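Pridel opens its Giltbridge workroom to visitors for April demonstration day

GILTBRIDGE — Pridel, which develops hand-held gripper tools and the training programs that go with them, will open its Giltbridge workroom to the public in April. Visitors will be able to watch operators at work, try the grippers for themselves and ask questions of the people who build them.

Doors open at 10 a.m. and close at 4 p.m. Demonstrations start on the hour and last 22 minutes. Each one is limited to 12 people so that everyone can stand close enough to see the jaws.

The main demonstration covers everyday kitchen and table tasks. An operator holds a gripper in each hand and uses it to pick up, move and set down small household items. The recordings made during this work are used to teach robot arms the same movements. Pridel calls the program Velum, and it has been running from the Giltbridge site since last year.

"People expect to see something heavy and fast," said Chibuzor Babalola, who leads the Velum program. "Most of what we do is slow. We put a small container on a table and ask how you would get hold of it without tipping it or squeezing it too hard. Then we do it again with the container turned a little, or moved closer to the edge."

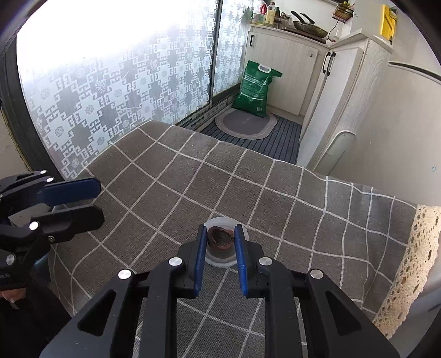 Babalola said the team prefers to work in ordinary rooms with ordinary furniture. Cloths wrinkle, daylight changes through the afternoon and household containers come in many shapes. A robot trained only on a bare bench has trouble with all of these, he said, and operators are told not to tidy up more than they would at home.

Visitors who want to try the grippers can sign up at the front desk on arrival. A practice session takes 8 minutes and needs no experience. Beginners start with one gripper and may move on to two if time allows. Long sleeves should be rolled up, and bracelets and large rings must be taken off first. Children under 12 may take part with an adult beside them.

A second room will show what happens to a recording after it is made. Staff will play back short sessions, point out where a grasp went wrong and explain how they decide which attempts to keep. Failed attempts are kept as well if the operator recovers the item.

At 2 p.m. Babalola will give a talk on the design of the jaws and finger pads, including several earlier versions that were dropped. One of them held smooth plastic well but marked soft foods. Another wore out too quickly for daily use. Questions will be taken afterward.

The day is being held with Amarasinghe, the Giltbridge machine shop that cuts and finishes parts for Pridel. Two of its machinists will be on hand with sample parts at different stages, and they can answer questions about apprenticeships.

Admission is free. Places in the demonstrations are given out at the door and cannot be reserved, except for school groups of up to 26 students, which should contact Pridel before the end of March. The entrance and both rooms are on the ground floor. Parking is available behind the building.

Reporters who would like to speak with Babalola or record a demonstration should contact the Pridel press desk in advance.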